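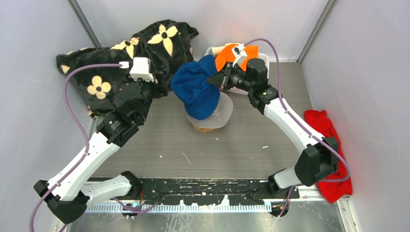
The Blanket Goes Last

My aunt left me the house in Zistholm, the debts on the house in Zistholm, and 147 hats.

I loved every single one of them before I had the first box open! I should say that right away, because my cousin Tania Marikar did not, and Tania was the one who had driven up to help me. She stood in the hall with her coat still on and read the label on the nearest box out loud. "Summer, cotton, good." Then the next one. "Summer, cotton, not so good." Then she sat down on the stairs.

"She labeled the bad ones," she said.

"Of course she did. Wouldn't you want to know?"

The flowered blanket was lying over the boxes, the black one, so soft it made your hand stop, with the big cream flowers, four petals each and a dark spot in the middle. I remembered it from when I was seven and had the mumps. I remembered biting it. I pulled it off and wrapped it around my shoulders and went to work like that, dragging a yard of it behind me through the dust, as happy as I have ever been in my life.

We had one day. The people from Sornum wanted the house cleared by the end of September and they had been very patient, and Sornum is a town that sends patient people only once. So the plan was simple. Everything soft would be sorted by color, everything with a brim would be tried on a stand to see if it still held its shape, and the keepers would go into the basket.

Tania was in charge of the stand. She had a wonderful cruel eye for it.

"Slouches," she said. "Slouches. Oh, this one's sulking."

"Keep the sulking one!"

"You can't keep all the ones with personalities."

But I could, and I did, and by noon the basket was full and we had to start a second. 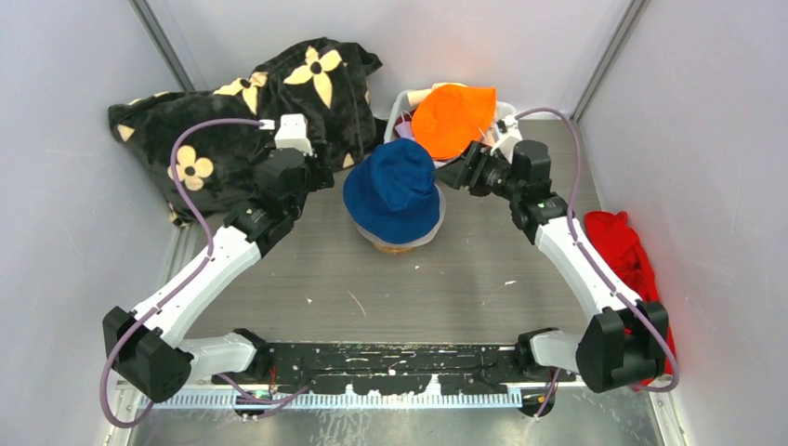

Navy and Orange

The trouble was the navy bucket hat.

It went up on the stand and it was perfect. The brim came down all the way around, even and calm, and Tania, who had said slouches 24 times before lunch, said nothing. She walked around to the other side of it. She came back.

"That's from Pluritz," she said. "She bought it for the trip."

I knew about the trip. Everybody in the family knew about the trip, in the way you know about a war your grandparents were in. My aunt had saved 1,067 in a coffee tin, and she and Tania's mother were going to take the train to the coast, all the way down, and get off at Mridha where the beach is. They bought hats for it. Navy for my aunt, orange for her sister. Then there was the argument, and they never went, and they never really spoke after that except at funerals.

"So where's the orange?" I said.

Well, that did it. We forgot about sorting! We went through summer, cotton, good, and summer, cotton, not so good. We went through a box marked only "maybe," which was full of gloves. Tania crawled under the bed in the back room and came out with a red garment that neither of us could explain, and she threw it against the wall and it stayed where it fell for the rest of the day.

I found the orange hat in the kitchen, in the cupboard over the stove, inside a soup pot with the lid on. It was the brightest thing I had ever seen in a pot. I yelled so loudly that Tania bumped her head on the bed frame — she had gone back under for another look.

"My mother's," she said, when I put it in her hands.

"She must have sent it back."

"Or your aunt kept both." She turned it over, and over again. "She'd have kept both, wouldn't she? She'd have wanted to know where it was."

She laid it on top of the white basket very gently, on top of everything, and we both stood and looked from the orange one to the navy one.

"How much is a ticket to Mridha now?" I said.

"Each? 200, maybe."

"I've got a coffee tin," I said. I did, too. It was under the sink, and I am not going to tell you what was in it.

After that we were terrible at packing. We piled the blue cotton up any old way, and the yellow behind it, and I finally took the blanket off my shoulders and dropped it beside them in a great lovely heap. Tania said it ought to be folded. I said it was going in last anyway, on top, the way my aunt always packed it, so that it would be the first thing out when we got where we were going.

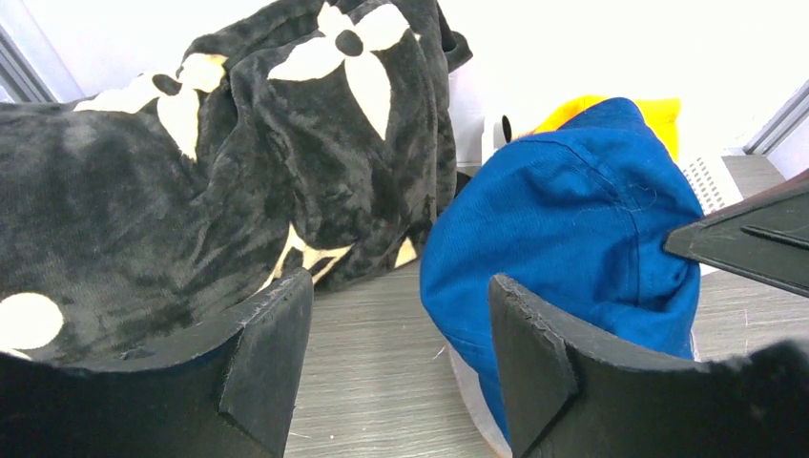
The flowered blanket, with the blue cotton and a little of the yellow.

"And where are we going?" said Tania.

She already had the orange hat on.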